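Utmont Kitchen Notes: the twisty loaf

If you only bake one thing from this newsletter before the weather turns, please let it be the coiled loaf! I have made it more times this month than I care to admit, and I still get a little thrill when I see those ridges come up. It looks like something you'd need years of practice for, and it's really just one long rope of dough wrapped around and around itself.

The idea came out of the August bread swap at the Jalali Street kitchen, where a plain white loaf and a coiled one were made from the same dough and everybody went straight for the coiled one. I did too. You get to pull it apart along the turns, so there's no knife and no arguing over the heel, and every piece has a bit of crust on it.

For one good-sized loaf I use 1110 grams of dough, which is the full batch of our basic white recipe (it's on the back of the Bruveo baking card, if you still have yours on the fridge). Let it rise until it's puffy, tip it out, and start rolling it into a rope. It will fight you. When it shrinks back, walk away for a few minutes, have some coffee, and try again — it will be much friendlier.
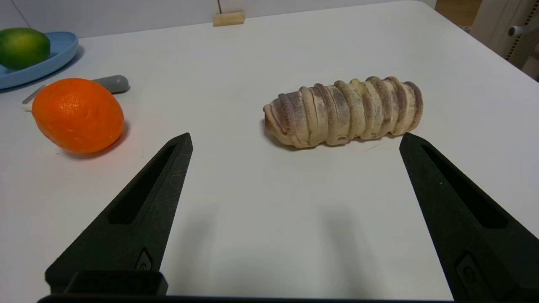

Then wind it, starting at the narrow end and keeping the turns snug but not tight. If you pull hard, the coils split in the oven, and if you leave gaps you lose the ribs. I like to let one end get a little fatter than the other. A dusting of flour over the top before it goes in keeps the grooves sharp and gives you that lovely pale, old-fashioned look.

Give it about 2 hours for the second rise if your kitchen is cool, less if you've been baking all morning. Mine bakes on the middle shelf, and I turn the tray once.

As for what to eat with it, my current favorite is butter with orange zest and a pinch of salt mashed in. One orange does plenty for the whole loaf, and you can eat the rest of the fruit while you wait for the bread to cool. I've also had it with soup, with the Revwood plum jam, and standing up at the counter with nothing at all.

The next bake-along is a seeded version, with the seeds rolled into the rope before winding. I've tried it twice and most of them ended up on the floor, so if you have a trick for making them stick, please write in and tell me!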